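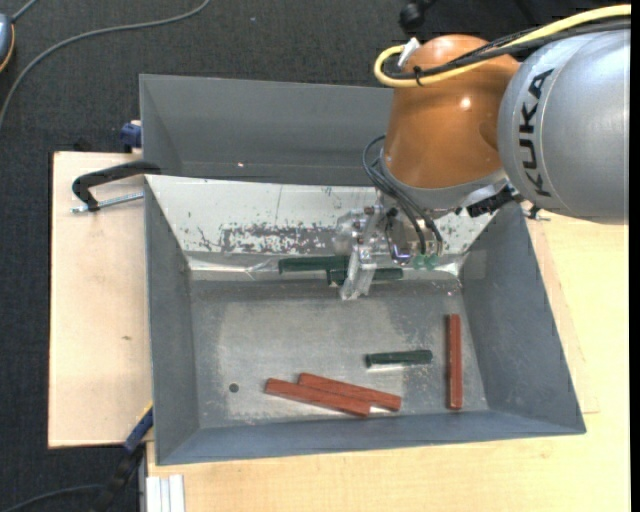 Week 2 - secondary-world mysteries

Okay, so we're reading Kanako Kawaguchi's Harb novels as detective stories first and fantasy second. I love the opening of Nernimton: a body by page 2, and the magic rules don't show up until page 113! Ask yourselves what Kawaguchi lets us guess before then (more than I noticed the first time).

Bring 1,000 words on one false clue - your pick.

Questions? Birger Dalen, Kellton 113

Back to top
2 comments
We use cookies. Accept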